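Tipoki Harvest Fair Returns in November With Longer Hours, New Heirloom Squash Class and Shuttle From Avis Landing

TIPOKI – The Tipoki Harvest Fair will open its gates in November for a run of eight days, with a larger livestock barn, a new competition class for heirloom squash and a free shuttle linking the fairgrounds with the riverboat dock at Avis Landing.

The fair is held each year on the flat ground between the Notila River and the old rail yard, a short walk from downtown Tipoki. Gates open at 10 a.m. and close at 9 p.m., two hours later than last year. The midway stays open until 10 p.m. on the final night.

"People who work in town told us they were getting off shift and finding us half shut," said Macario Cortés, general manager of the fair. "We moved the closing time and we moved the evening music with it. The food vendors have agreed to stay open as long as the gates are."

This year's fair has 535 entries in the exhibit halls, covering vegetables, baked goods, preserves, quilts, woodcarving and honey. Entries are on view in the Long Hall from the first morning. Ribbons go up by noon on the second day, and exhibitors may collect their work after 4 p.m. on the last day.

Squash Gets Its Own Class

Squash has been judged with pumpkins at Tipoki for as long as the fair has printed a premium book. Starting this year, heirloom squash grown in the Notila Valley will have a separate class, with awards for weight, for form and for flavor. The flavor award is judged on a plain roasted sample with no salt or butter.

Growers may enter up to two squash in each division. Seed must come from an open-pollinated variety, and the variety name must be written on the entry tag. Visitors can watch the weigh-in on the first afternoon at 2 p.m. at the north end of the Long Hall. The pumpkin weigh-in follows on the same scale.

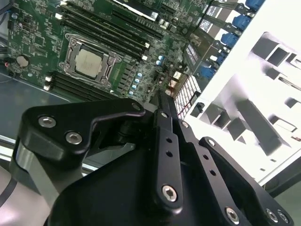 By Lachlan Pearce

The livestock barn has been extended on its east side to make room for 17 more pens. Sheep and goats will be housed there for the full run. Cattle arrive on the fourth day and stay through the close. The poultry show keeps its old place by the south gate, under the same roof as the rabbit show.

Children can meet the smaller animals in the yard outside the barn between 11 a.m. and 3 p.m. There are sinks at both yard exits, and parents are asked to see that hands are washed before anyone heads to the food stands.

River Shuttle and Overnight Packages

For visitors who want to make a longer trip of it, the Stunedus River Lodge is offering a two-night fair package through the whole run. The lodge stands on the bluff above Avis Landing, across the river from the fairgrounds. The package includes a room, breakfast in the dining room and one gate ticket per guest for each day of the stay.

The shuttle is open to everyone, whether or not they are staying at the lodge. Buses leave Avis Landing every half hour starting at 9:30 a.m. and stop at the west gate. The last bus back leaves the fairgrounds at 9:45 p.m., with one extra run at 10:30 p.m. on the final night. Riders do not need a ticket or a reservation. Strollers should be folded before boarding. Two of the buses have lifts, and guests who need one may call the fair office a day ahead to confirm the time.

The Notila riverboat will also keep its fall schedule during the fair. It makes one trip upriver each morning from Avis Landing and returns in time for the 1 p.m. shuttle. The ride passes the old ferry crossing, the grain elevators and the lower end of the Tipoki marsh, where sandhill cranes often stop on their way south. Riverboat tickets are sold at the dock and are separate from fair admission.

"The cranes and the fair overlap by a week or so in most years," Cortés said. "A lot of our out-of-town visitors come for one and end up seeing both. We would like that to be easier to do without a car."

Food

Food Row runs along the river side of the grounds this year instead of behind the grandstand. The move puts the stands closer to the covered seating, which has been a common request in wet years. Returning favorites include smoked trout on rye, corn chowder, apple dumplings and the pepper sausage sold by the Tipoki high school band. New stands will offer squash tamales, buckwheat pancakes and hot cider pressed on the grounds.

The pancake breakfast takes place on the third morning, from 8 a.m. until the batter is gone. Anyone attending the breakfast may enter early through the west gate. Regular admission applies.

Music and Evening Events

Music on the River Stage starts at 6 p.m. each evening. The opening night is given over to fiddle and accordion groups from the valley. A square dance with a live caller follows on the fifth night in the Long Hall, once the exhibit aisles at the south end have been cleared. No partner or experience is needed, and the caller will teach the basic steps from 6 to 6:30 p.m.

The lantern walk, held for the first time last year, drew 962 people and will be repeated on the sixth night. Walkers gather at the west gate at 7 p.m. and follow the river path to the footbridge and back. The path is paved for its full length. Paper lanterns may be made in the craft tent that afternoon or brought from home. Battery lights only – open flames are not allowed on the footbridge.

A tractor pull takes place on the last afternoon at the grandstand. Seating is first come, first served.

Tickets and Parking

Gate tickets can be bought at the west and south gates or ahead of time at the fair office. Children five and under are admitted free. A season button, good for all days of the fair, is on sale through the evening before opening day and will not be sold at the gates.

Parking is available in the rail yard lot and in the field north of the barn. The field lot closes if the ground is soft, and drivers will then be sent to Avis Landing to use the shuttle. Bicycle racks are set up inside both gates.

Dogs are not permitted on the grounds, except for service animals and dogs entered in the herding trials. The herding trials begin at 10:30 a.m. on the seventh day in the ring behind the livestock barn.

About the Tipoki Harvest Fair

The Tipoki Harvest Fair is a nonprofit agricultural fair serving the towns and farms of the Notila Valley. It presents livestock shows, garden and kitchen competitions, music and family events each fall. The fairgrounds are also open through the year for horse shows, plant sales and the summer farmers market.

About the Stunedus River Lodge

The Stunedus River Lodge is open from spring through the end of November. Guests have use of the bluff trail, the reading room and the dock at Avis Landing. The dining room serves breakfast and dinner daily and is open to the public.

Fair packages may be booked through the lodge front desk. Questions about exhibits, vendor space and accessibility should go to the fair office, open from 9 a.m. to 4 p.m. Members of the press may pick up passes at the west gate on opening day.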